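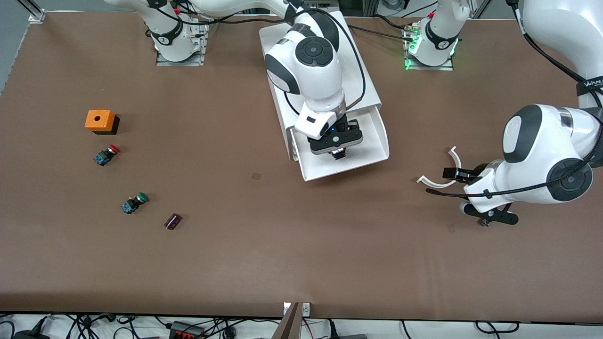
3/19/25

The container finally came on Monday. I'd been putting off the decision since December, when the shed roof let in water for the second winter running and I lost two boxes of books and a decent armchair. A new shed big enough for what I own was going to cost more than I wanted to pay, and it would still have been a shed.

I looked at renting first. Corkard do a 20-foot unit by the month, but they wanted a minimum term and a collection fee at the end, and after a couple of years I'd have paid for the thing without owning it. So I bought a used one from Flenness for 1,570 pounds. Delivery was another 200, as the yard is 22 miles away and they charge more past 20.

It has a dent in one side and surface rust along the bottom rail. The doors are stiff but they shut properly, and I stood inside with them closed to look for daylight. There wasn't any. The floor is sound apart from one soft patch near the back, which I'll cover with a board.

The lorry driver needed more room than I'd been told. If you're getting one, measure the gateway and then measure the turn into it. We had to take down a fence panel and it's still leaning against the wall.

I put it on railway sleepers from Plillerel, one under each corner, and checked the level twice. If it sits crooked the doors bind. Condensation is the next job. I've ordered two extra vents and will see how it does before I spend anything on lining.

Shelving at the weekend if it's dry.

Recent posts
Sorting out the shed roof (again)
What I kept and what went to the tip
Parking on Chmielewska Street with a hired van
Getting rust off old hinges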